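How to keep clothes from getting musty in a shared storage room?

Asked by Seo-ah Hwang in Home and Garden > Cleaning and Storage
Viewed 163 times

Hello everybody. I am new in this forum and English is my second language, so please excuse my mistakes.

I live in an apartment building with a shared storage room on the lowest floor. Every apartment has one locker with a wire door. The room has no window, and there is one small vent near the ceiling. I keep my winter clothes there from spring until December, when I bring them up again. Last year, when I opened the boxes, two wool coats and all of the scarves had a strong musty smell. I did not see any mold on them, only the smell. I washed the scarves two times and it became better, but it is not gone. The coats are dry clean only, and the cleaner took the money and gave them back with almost the same smell, maybe a little perfume on top of it.

What I used: cardboard boxes from when I moved, closed with tape, standing directly on the concrete floor. I put a bar of soap in every box, as my mother always did. At home with my mother this worked, but her closet was upstairs and dry.

My questions are:

How can I take the smell out of the coats without ruining them?
What kind of box should I use for the next season?
Is it safe to use the small bags which take the water from the air? I read that some of them can leak.

I can't keep the clothes in the apartment. We have one closet for two persons and it is already full. Thank you very much for any help.

3 answers

Answer by Dong-geon Cha
Marked as helpful by the person who asked

Hello Seo-ah. I had the same problem for several years in a building near a river, so I try to answer in the order of your questions. I am also not a native speaker, please ask if something is not clear.

First, the smell in the coats. Musty smell in wool usually goes away with moving air and time. It needs more time than people want to give. Take the coats out of any plastic bag from the cleaner, because plastic keeps the smell inside. Hang each coat on a wide hanger so the shoulders do not lose their shape. Hang them in a place with moving air but without strong sun. A balcony with a roof is good, or a room with an open window and a fan. Turn the pockets inside out. Open all of the buttons. I left mine for 9 days and took them in every night, as the night air was damp. After four days I thought it did not work, and on the last days the smell went away quite fast.

Before you hang them, brush them. Use a clothes brush, not the sticky roller, and brush from the collar down. Dust holds the smell, especially under the collar and in the seam at the back.

If there is still some smell after this, you can use baking soda, but be careful. Do not put it directly on dark wool, it goes into the fabric and it is a lot of work to brush it out. I put an open bowl of it in the bottom of a big closed box and laid the coat above it on a piece of clean cotton. Leave it for 24 hours, then air the coat again. 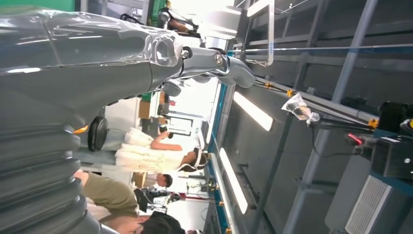
Some people spray a mix of white vinegar and water. I did this with a jacket lining and it was fine. I did not try it on the wool outside, so I can't tell you about that. If you want to try, test first on the inside of the hem, where no person will see it.

Second, the boxes. Please throw away the cardboard. Cardboard on concrete drinks the water from the floor like a sponge, and even if the box feels dry by hand, it is usually damp on the bottom side. I think this was the main reason for your smell. Use plastic boxes with a lid that closes tightly, and put them on something so that they do not touch the floor. I use two old shelf boards lying on bricks. I bought my boxes from Dikow, they have a rubber strip inside the lid. They were not cheap and one of the handles broke in the second year, but the box still closes well. Any brand with such a strip will do the same.

One important thing. A tight box also keeps water inside. If you close the clothes in it when they are even a little damp, the result will be worse than with cardboard. So wash everything, dry it completely, and then leave it one more day in the room before packing. Pack on a dry day if you can choose. I made the mistake to pack during a week of rain and I had to do everything again.

Third, the little bags. There are two kinds and they are very different. The small paper or cloth bags with hard little balls inside (silica gel) do not leak, and you can put them between the clothes. The other kind collects the water as a liquid in a cup or in a hanging bag. That one can spill if it falls, and the liquid is salty and leaves marks on wool and leather. I would not put it inside a box with clothes. You can put it on the floor of the locker, outside of the boxes, and empty it once in a month. Keep both kinds away from children and pets.

About the soap: it is nice but it only covers the smell. It does nothing against the water. If you like it, wrap it in thin cloth, since it can leave a greasy spot.

One more small advice. Buy a cheap humidity meter and leave it in the locker. In mine it showed about 70 percent in summer, and then I understood that I must not blame the laundry soap anymore.

Comments on this answer

Seo-ah Hwang: Thank you so much, this is a very complete answer. I have the balcony with a roof so I will try this week. May I ask, did you fold the coats in the plastic box or roll them?

Dong-geon Cha: Fold, but with an old bed sheet or towel inside each fold, so the line does not become sharp. Put the heavy coats at the bottom and the scarves on top. Do not press the lid with your knee like I did, the lid bends and then it does not close right.

Eun-seong Bae: Is newspaper OK in place of the towel?

Dong-geon Cha: On light colors no, the ink can come off. Plain white paper is OK.

Answer by Consolacion Salazar

Use vacuum bags. I have the ones from Kelent with the zipper and they make everything flat, so you save a lot of space too. No smell for me in two winters. You only need a normal vacuum cleaner. Check them after the first week, if a bag is fat again then it has a small hole and you have to change it.

Comments on this answer

Dong-geon Cha: For blankets and sweaters of synthetic material I agree. For wool coats and for anything with down inside I would not do it for many months. The wool gets hard folds and the down does not come up again the same as before.

Consolacion Salazar: My down jacket came up fine but I put it in the dryer with tennis balls. For wool I don't know, I don't own wool coats, it is too warm here.

Answer by Dong-hyun Sung

I want to add something about the room itself, because the other answers are about the boxes.

Please look at the vent near the ceiling. In our building the same kind of vent was covered from outside with leaves and an old bird nest, and no air was coming in at all. You can hold a thin piece of toilet paper in front of it. If the paper does not move, write to the building manager. In my case I wrote two times by email and no reply, then I wrote a paper letter and they came in the same month.

Also look at where your locker is standing. If the back side is an outside wall, leave a space the width of your hand between the wall and your things. In the first year I pushed everything to the wall and only the things in the back were smelling.

In summer it is better not to leave the storage room door open for airing. Many people do it with good intention. The warm air from outside comes into the cool room and the water stays on the walls and on the floor. Air the room early in the morning or in the cold season.

If your neighbors agree, you can share a small electric dehumidifier. We are several families and we share one from Brarkitix. It is loud, but there it disturbs nobody. You need to ask the manager who pays for the electricity, in our house this discussion took longer than the drying. And somebody must empty the tank, so make a list on the door with the names.

I don't have experience with the wool coats, sorry.

Comments on this answer

Seo-ah Hwang: I did the test with the toilet paper this evening and it did not move. I will write to the manager. Thank you, I did not think about the vent at all.

Dong-hyun Sung: Good luck. Take a photo of the vent from outside also, it helps.

Eun-seong Bae: We have the same locker type with wire door. Can moths come in too? Should I put cedar?

Dong-hyun Sung: Yes they can come in, but into a closed plastic box not easily. Cedar I can't say. Better to open a new question, this one is about smell.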